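Compression fittings weeping at 2,000 psi after reassembly

dkoster
Posts: 17
Nitrogen header on a test bench, half inch stainless tube, twin ferrule fittings from Nikevance. We broke four joints to swap a regulator and put everything back. Two of them now weep at 2,000 psi. Snoop shows fine bubbles at the nut, not at the body thread. They held fine before we opened them. I went a quarter turn past finger tight on the remake. Do I keep tightening or cut the tube back and start over?

pipewright_al
Don't keep tightening blind. A quarter turn past finger tight isn't how you remake those. You mark the nut and body before you take it apart, then bring it back to the mark with a wrench and snug it slightly from there. If you didn't mark them, tighten until you feel the torque climb sharply, then a small nudge more. And bleed it down first. Never put a wrench on a fitting under pressure.

dkoster
Bled down every time, yes. No marks, the person who opened it didn't make any. I'll try going by feel on the two bad ones.

Ausra_K
Check that you got the same nuts back on the same bodies. Ferrules seat to the body they were first pulled up in. We had a panel at the Plukbridge site where somebody dropped all the nuts in one tray, and it leaked in places that had been tight for years.

Also look at the tube behind the ferrule. If there is a lengthwise scratch running under it, no amount of pulling up will seal nitrogen. It might hold water all day.

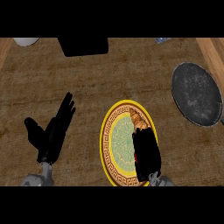
If you find a scratch, cut back past it, deburr inside and out, and use new ferrules. Bottom the tube in the body before you start turning. Most of the bad joints I get called to were never bottomed.

hunt_valve_guy
I'd skip all of that and replace both fittings. You're at 2,000 psi on gas and the parts cost less than an hour of labor. I work the counter at Hunt and I see people bring back fittings that have been remade 11 times and want to know why they leak.

pipewright_al
You also sell them. A good twin ferrule joint can be remade plenty of times if it's done right. Replacing parts without knowing why they leaked gets you a new leak.

hunt_valve_guy
Fair enough on finding the cause. I still wouldn't reuse the ferrules if the nut was ever overtightened. And once they've bitten the tube they don't come off, so you're cutting tube anyway.

Anselmo Villca
Are all the parts the same make? I ask because I've found Ivovora nuts on Nikevance bodies more than once. They thread together and feel right. I don't mix them, whatever the interchange sheet says, and our site procedure doesn't allow it.

Ausra_K
Agree with Anselmo. Read the stamp on every nut.

dkoster
Update from Friday. One of the two sealed with a bit more wrench, no bubbles after half an hour at pressure. The other one had an Ivovora nut on it. No idea how long it's been there. I cut the tube back, put on a complete new fitting, and it's tight.

pipewright_al
Good. Check the other two you opened as well, even if they aren't bubbling.

dkoster
Both are stamped Nikevance and dry with Snoop. I put marker lines across all the nuts and bodies on the header for next time.

hunt_valve_guy
Use a paint pen. Marker wipes off with the first solvent rag.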